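# Teaching a pair of robot arms to fold my kind of laundry

Jul 18, 2018 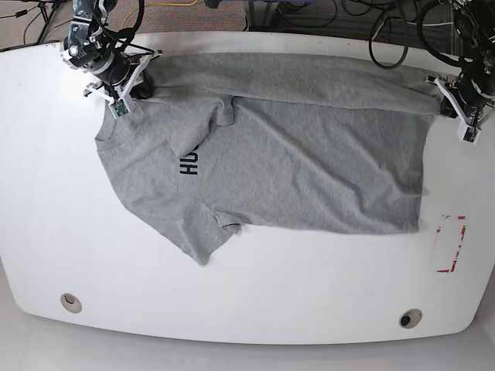 *Both grippers on the top edge of a gray T-shirt, partway through a fold at the Bimitico workshop.*

I have been folding T-shirts since I was maybe eight years old, and I'd have told you I was pretty good at it. Then I spent an afternoon at Bimitico, in the old Daly building, trying to fold one through a pair of robot arms, and wow, I am not good at it at all!

If you missed my earlier post, Bimitico is the little company that moved in upstairs back in March. They're working on getting two-armed robots to handle cloth, and they've just started a new round of work on shirts with Oltton, who run the commercial laundry out past the rail yard. The idea is that the robot learns from people doing the job through it. You sit down, you take hold of a pair of handles, and whatever you do with your hands, the arms do over at the table. Everything gets recorded, the joint positions and the grip and all of it, and later on the computer chews through the recordings and tries to do the same thing by itself.

So far they've got 3906 folds saved up. That's a lot of shirts (well, it's a lot of the same shirts, over and over).

Darragh Carroll runs the sessions, and he was very patient with me. His first bit of advice was to slow down. "Your hands want to go at home speed," he told me. "Pick a corner, close the gripper, wait, then look at the other corner." I nodded like I understood and promptly grabbed a big fistful of table. Or tried to. The fingers just sort of skated along on top.

The thing I wasn't ready for is how much I fold by feel. At home I'm usually watching TV, and my fingers know when they've got one layer of cotton or two. With the handles you don't get any of that. You have to look for it, and a pale gray shirt on a white table doesn't give you much to go on, just some wrinkles and whatever lettering is showing. I'd be sure I had the top layer, lift, and up would come the whole shirt like a wet fish. Darragh would say "reset," I'd let go, and we'd spread it flat again.

They teach the fold sideways, with the collar off to one side, so both arms can reach the long edge. One gripper takes the end near the collar and the other takes the far end, and you keep the cloth stretched between them while you turn it over. If one hand gets ahead of the other, the edge bunches up and you get a little flap sticking out. Darragh says small flaps are fine and he'd even like a few of them in the recordings, so the robot sees somebody deal with one. Big ones mean starting over. I had plenty of big ones.

I asked whether my awful folds would go in the pile with everybody else's, and he laughed and said the practice runs get tossed. By the end I'd done 61 tries and he kept 3. Three! I was so proud of those three. He showed me one played back with nobody at the handles, just the arms repeating my moves, and I could see the exact spot where I'd hesitated over the sleeve. It's a funny feeling watching a machine dither the way you do.

There's another way of teaching it too, where you skip the handles and take hold of the arms themselves and walk them through the motion. They've used that for simple stuff like picking up a washcloth and dropping it in a bin. For shirts they prefer the handles, partly so your own arms and shoulders aren't in the way of the cameras, and partly because it's a real workout pushing two arms around at once. I tried it for a minute and was happy to sit back down.

A good fold by somebody with practice takes some 2 minutes right now, which the folks at Oltton will tell you is nowhere near fast enough. Darragh isn't too worried about that yet. He wants it right first, with shirts that start out crooked and shirts that start out crumpled, and then they'll see about speed. Long sleeves come after that, and he made a face when I brought up fitted sheets.

The recordings are kept in a program called Veltier, which also lets you scrub back and forth through a fold and mark where each step begins. That's a whole job by itself, and they could use more people for it, as well as more people at the handles. You don't need any background. They'll start you on towels, and you work in short turns with a break in between, which your thumbs will thank you for.

If you'd like to try, go up the back stairs at the Daly building and ask for Darragh. Weekday afternoons are best. Wear something comfortable and leave your rings and bracelets at home, they catch on the handles. I'm going back myself to try the towels, which is probably where I should have started.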